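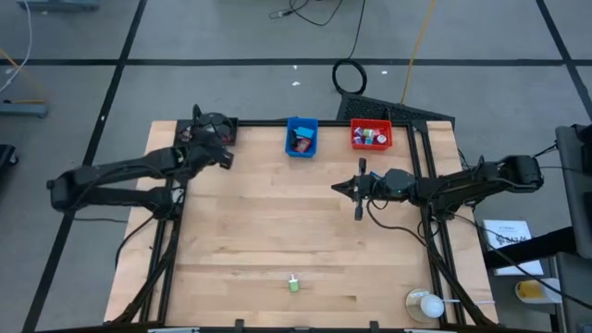 Photo: Ebbe Tveit

September, ten past six in the morning

I woke before the alarm again and decided to use the time for writing, which I have neglected since we came back from the coast. The kitchen is still dark at this hour now. In July I could read the newspaper at five without the lamp.

Yesterday I baked the rye bread for the third time from my grandmother's paper. The first one was a brick, and the second one had a hole under the crust so large that my daughter put her hand into it and waved at me. The third one is better. It is sour, it holds together, and it does not taste like the bread I remember. I ate two slices with butter, standing up, and tried to decide what is missing. I think it may be the caraway. On the paper there is a word I cannot read after "salt," and it begins with the same letter as caraway in my language, but it also begins with the same letter as three other things.

My grandmother wrote very small and used the back of bills. This recipe is on a bill from Zanow, the shop where she bought coal and lamp oil, and the ink from the printed side has come through in the middle of the instructions. So I know the flour and I know the water, but the time in the oven is lying under the price of the coal. My aunt says one hour. My mother always said until it sounds hollow, and then she knocked on it like on a door.

The starter is 14 days old today. I keep it in a jar on top of the refrigerator with a cloth over it and a rubber band. The first week it did almost nothing and smelled of wet paint, and I wanted to throw it out. Ebbe wrote to me that I should wait and feed it less water, and he was right. He has kept his own for years and he carries it with him when he travels, in a jam jar in a sock. I asked him what he says at the border. He says "breakfast."

The flour is a separate problem. The one from Hellström is very fine, good for cake I suppose, but the dough spreads out and does not want to stand. I found a coarser one at the market, from a mill named Midance, and it costs almost double. The woman there told me to sift nothing out. She also told me that I should use rain water, and there I did not follow her.

I have calculated, because I like to calculate when I cannot sleep. One loaf takes 1,000 grams of flour with the starter included. If I bake every week through the winter, I should buy the large sack and share it with my neighbor on the second floor. She bakes only white bread but she said she is willing to try. The sack would have to stand in the hallway, though, and the hallway already has the bicycle and the box of winter shoes.

Later, at lunch

It rained hard from nine, so I did not go to the market. I called my aunt instead and read the recipe to her, word by word. She became quiet when I came to the part about covering the dough with a coat. She had forgotten the coat. It was a brown one that belonged to my grandfather, and it was used for nothing else after he bought the new one. She said that we children were not allowed to run in the kitchen while the coat was lying there, and I remembered that immediately – the voice more than the kitchen.

About the word after "salt" she could not help me. She thinks it can be "syrup" and that I am reading the first letter wrong. This would explain the color. Mine is gray and hers was dark, close to coffee. We talked so long that my tea was cold, and she asked me to send her half of the next loaf by post. I said that it will be old when it arrives. She said rye bread is supposed to be old.

Evening

I bought dark syrup after all, the small bottle, when the rain stopped. I mixed the dough at seven with two spoons of it, and I wrote the amount in pencil in the margin of my own copy, so that the next person does not have to guess. It is resting now under my green wool coat, with a clean towel between. My daughter walked around it very slowly on her way to brush her teeth, although I had not said anything to her.

To do tomorrow: heat the oven early, find the heavy pot, ask my neighbor about the sack. Send Ebbe a few lines about the syrup, too.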